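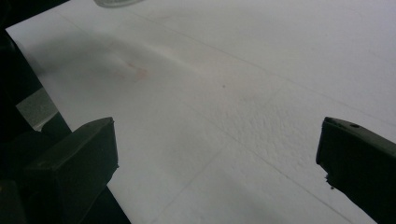 Iveta Kováčik
Autumn boosters in Clanside: what changed this week

1/ The district has opened booster bookings to everybody over 50. In August it was only care home residents and health staff. I read the whole notice so you do not have to, and I will try to keep it short.

2/ The Grabowska clinic gives up to 200 jabs a day. Walk-ins are accepted in the afternoon only. In the morning you need a booking and a letter or text message that proves it.

3/ Skovik pharmacy has also joined, but they take bookings by telephone and not on the website. I called them. I waited 26 minutes, then a very kind lady answered all my questions.

4/ You must leave three months between your last dose and the booster. If you had Covid in the summer, ask first. The notice is not clear on this point and I do not want to guess.

5/ The flu jab can be given on the same visit, one in each arm. My mother did this and had a sore arm for two days. Which one, she could not say.

6/ For people in Nitevwood: the mobile unit is coming back, but the dates are not published yet. The council says 3000 residents there are still without a third dose.

7/ Several of you asked about masks. In the clinic yes, in the pharmacy it is only recommended. On the bus there has been no rule since spring.

8/ The notice is dated October 2022 and is on the board at the town hall, ground floor, next to the lift. If somebody has seen the Nitevwood dates, please write them under this post and I will add them.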